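The first thing Rosalind Abernathy wants to know, when I sit down across from her, is whether I am going to use the word "future" in the headline. I tell her I don't write the headlines.

"Then put it in the article that I asked," she says.

Abernathy has worked in banquets and catering for most of her adult life, and for the past several years she has been floor supervisor at Tisholm, a conference center with 334 seats in its main dining room and a kitchen that was built for fewer. Last September the center's owners signed an agreement with Kanitz, a robotics company, to develop a system that would set tables and sort flatware. Tisholm gets a discount if the system is ever installed. Kanitz gets the time and hands of people who know how to lay a table.

That last part is what Abernathy agreed to talk about. Twice a week, two of her staff leave the floor and spend the shift setting places with hand-held grippers in place of their fingers. They pick up a spoon, put it down beside a plate, pick it up again. The recordings go to Kanitz, where they are used to train the software that is supposed to run the robot arms later on.

"They told us it was an opportunity to shape the technology," she says. "I wrote that down, because I wanted to remember who said it when the schedule came out."

The schedule is her main complaint, and she comes back to it often. When the two people go to the gripper sessions, they are not replaced. The dinners still happen. She has asked for cover three times and been told that the sessions count as training hours, and that training hours come out of her own budget. She calls this "paying for the privilege."

I ask what the work itself is like. She did it for a few weeks before she handed it over to others, and she describes it without much affection. A spoon is a thing you have known how to pick up since you were a baby, she says, and suddenly you have to think about it.

"You squeeze, and you wait to see if it's really got hold of it. Then you turn your whole arm, when normally you'd just roll it in your fingers. My wrist was sore by lunch. A good server can do a full place setting while she's talking to you about something else. With those things on your hands you don't talk."
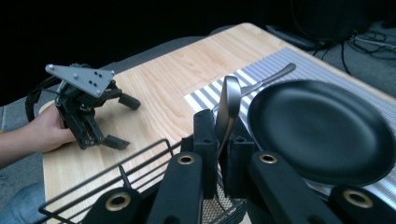

She is careful to say that the Kanitz people have been polite. They bring their own equipment and they clean up after themselves. One of them, a young engineer, asked her why the knife blade faces the plate, and she enjoyed explaining it to him. What bothers her is how little of the job they seem to be asking about.

"Putting a spoon next to a plate is the easy part. I've got a guest with one good arm who needs everything moved over. I've got a wedding where the mother of the bride changed the table plan at four in the afternoon. I've got forks that came out of the machine with egg on them, and somebody has to look. Who's looking? When I ask that, they say it's in a later phase."

The later phase has a name, Zerport, and Abernathy has seen a slide about it. According to the slide, a finished system could take over up to 8 hours of flatware work a day. She does not dispute the number so much as she wonders where it came from. Nobody at Tisholm spends that long on flatware in one go, she says. People do it in the gaps, between the coffee break and the lunch service, and a lot of them do it sitting down. It is the only part of the shift when they get to sit.

"So you take away the sitting-down job, and then what's left is the carrying. They'll say we freed you up. Freed me up to carry more."

I put Kanitz's argument to her, as she had reported it to me: that hotels and conference centers can't find enough staff, and that a machine doing the dull work would make the remaining jobs better. She hears me out. She agrees that hiring is hard, though she thinks the hourly rate has something to do with it, and she mentions that the rate has not moved since before the agreement was signed.

"I'm not afraid of a machine. We had a polisher put in years ago, the Kong, huge thing, sounded like a truck full of gravel. Everybody loved it. It did one job and it did it better than we could, and we all went home with better hands. If this thing turns out like that, great. Show it to me and I'll say thank you."

She has not been shown it. As of our conversation, what has been demonstrated to the Tisholm staff is a video, which she was told had been sped up. She asked to see it at normal speed and is still waiting.

There is also the matter of who owns what the servers know. The staff who take part signed a consent form — two pages, she says, most of it about the recordings — and they get their ordinary wage for the session. There is no bonus, and no promise about jobs if the system goes in. Abernathy raised this at a staff meeting and was told that it was too early to discuss outcomes.

"It wasn't too early to sign the contract," she says. "It wasn't too early for the discount."

Some of her team see it differently, and she is fair about that. One of the younger servers likes the sessions, finds them restful after a double, and has asked Kanitz if they are hiring. Abernathy gave her a reference. A couple of others don't mind either way, so long as they're paid on time. She doesn't try to talk anyone out of it.

What she would like is simple enough, and she has put it in writing to the owners: cover for the people who are away, a real demonstration with dirty forks and a full room, and something on paper about hours before anything is bolted to the floor. She has had an acknowledgment by email.

Our time is up because she has a lunch for a dental association. On the way out she stops at a table by the door, turns one knife around so the blade faces in, and goes on through to the kitchen.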